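4.2 Grip height and throw onset in novice judoka

Participants were drawn from two clubs, Vokholm and Calura, and trained under the same syllabus for 26 weeks. Of the 68 who enrolled, 3 withdrew before the second test session and their trials were removed. Each remaining participant performed osoto-gari and seoi-nage against a partner of similar mass, beginning from a standard sleeve-and-lapel grip. Throw onset was taken as the first backward or forward shift of the partner's centre of pressure, following the method of Beltrán and Lobo.

Median onset for osoto-gari was 390 ms after the first pull on the sleeve. Novices who took a high lapel grip were slower to start the throw but lost the grip less often – a pattern already reported by Hinojosa for older beginners. No such difference was found for seoi-nage, where the lapel hand has to turn under the partner's arm and the starting height matters less.

Grip height was scored from the side view by two raters, both unaware of the club. The score depends on where the hand sits relative to the collarbone at the moment of contact, and on whether the elbow is above or below the wrist. An arm that rises from its base and comes over to reach its target from above has its elbow above the wrist and would be scored as high. Disagreements were settled by a third rater using the Betent scale. The scores were then entered as a fixed effect, with club and partner mass as covariates.

Figure 6. Arm reaching its target from above.

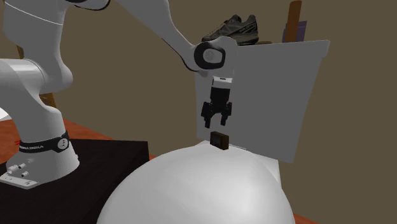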